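Print this page | E-mail this thread

We use cookies to keep you logged in. By continuing to browse the Derwood Home & Kitchen Board you accept this. [OK]

Two tables in one dining room, keep or lose one?

plumtart_2
OK so I need opinions, I've been going in circles on this since September. We eat at the little round table and the long carved one along the wall has turned into the place where everything lands. Bottles, bowls, bags, you name it. My sister says sell the long one and buy a proper sideboard. I love the carving and I don't want to!

I cleared the whole thing on Tuesday and by supper it was filling up again. This is how we live:

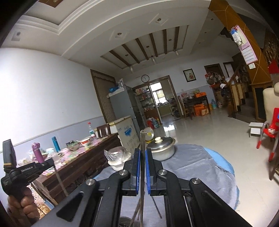 Round table with the gray cloth, carved one on the left, fridge at the back

The cloth on the round one is fraying at the side, I know, I know. It's next on my list.

GerdNolte
Keep the carved table. You won't get a fair price for it anyway, I sold one like that for 300 and I still regret it. What I'd lose is the stuff on top of the fridge.

mossy_kettle
Disagree with Gerd, sorry. A table that nobody sits at is a shelf with legs. A sideboard has doors and you can shut them on the bottles! We got a Wunderlich one secondhand and the mess went away in a weekend.

GerdNolte
The mess went into the sideboard, you mean.

mossy_kettle
Well yes — that's what it's for, Gerd.

eltden_jo
Could you swap them? Eat at the long one and put the round one in a corner with the cream pot and the everyday things on it. Also I really like that pink and green tablecloth, please don't let anyone talk you out of it.

plumtart_2
Jo, I tried that last winter and you bang your knees on the carving. It was my mother's cloth so it's staying whatever happens (thank you though!!). Gerd, fair point about the fridge. I might try two big baskets on the long table and see if the bottles stay in them.

mossy_kettle
Baskets with lids, then. I'll bring up the sideboard again in a month.

Thread viewed 2,736 times

E-mail me when someone replies | Print this page

Sign up for our newsletter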